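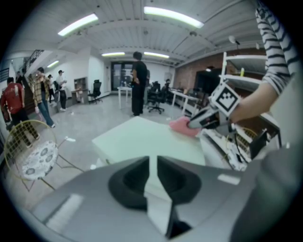
Progress report to Nseir, 16 August 2026
Prepared by Baoshan Qin, Brarnham shared workroom

Table cleaning on the ground floor is now part of the daily routine. Tabletops are wiped with a cloth, out to the far edges, where dust was being missed in March. The pale tabletop near the round wire chair with the floral cushion gets the most use and is wiped at midday and again at closing.

Spending this period was $30, all of it on cloths. We have bought no cleaning spray and still have two bottles from the first order.

Still open:

Equipment, cables and boxes are collecting at the right end of the table. That part can't be wiped until they have a place of their own. Þröstur Juhl has asked Duller for a price on four storage bins.

Scraps on the floor. Sweeping is done at closing only, and we would like to add a midday sweep.

The white desks along the wall will be added to the routine next period. We are not asking for a change to the budget.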